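Gakero garment folding - data collection check-in
October minutes

Present: Babar Durrani (chair), Tuncay Canpolat, Zoila Mamani, Jairo Muñoz
Apologies: Orlando Usuga
Notes: Zoila

1. Last minutes
Agreed with one fix. The spare charger belongs to the Villanueva room and has been returned there.

2. Where we are
Tuncay gave the numbers and they are great! We have 800 usable demonstrations toward the 3000 we want before the first full training run. The new recording routine is much faster to teach, and both new operators were working alone by their second session. Babar thanked everyone who did the early shifts.

Jairo asked if "usable" includes takes where the garment is dropped and picked up again. Yes, as long as the fold gets finished. Tuncay would love more of these - the model needs to see people recover from a bad grab, and so far our operators are almost too good at this.

3. Labels
Zoila has gone through the first batch and found 18 takes where the label says "fold" but the operator is still pulling the garment out of the pile. Long discussion. Agreed to split the task into "pick", "spread" and "fold", starting with the next batch. The old batch will be relabeled only if Tuncay sees a difference in the test run. Jairo thinks he will. Small bet placed, not minuted.

4. Garments
T-shirts and towels are well covered. Knitwear is where it gets interesting: it stretches, the hem rolls, and a grip that looks fine at the start can slide along the ribbing. Jairo has been trying different grabs on sweaters and is really excited about holding the bottom hem and lifting the whole thing in one go.

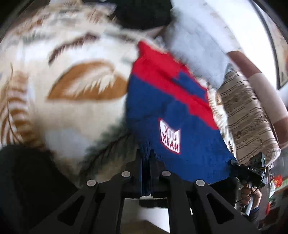 Babar asked for patterned bedding and mixed fabrics to stay in the pile during knitwear sessions, so the model doesn't learn to expect a plain background. Everyone in favor. Zoila will bring in more striped things, and kids' sizes if she can get them.

Speed came up again. Fast lifts give blurry video, but slowing everybody down makes the motion look stiff. Left at normal pace for now. Tuncay will train on 2 versions, one with the blurriest takes removed, and compare.

5. Storage
Clidel upload is working again. Please wait for the check mark before clearing a card. Orlando sent a note asking for the Testano folder to be kept until he has copied his calibration files.

6. Actions
Tuncay - test run on both versions, results to the group
Zoila - one-page guide to the three new labels
Jairo - knitwear sessions, including plenty of messy recoveries
Orlando - copy calibration files out of Testano
Babar - book the room for November

Meeting closed at 4:40 pm.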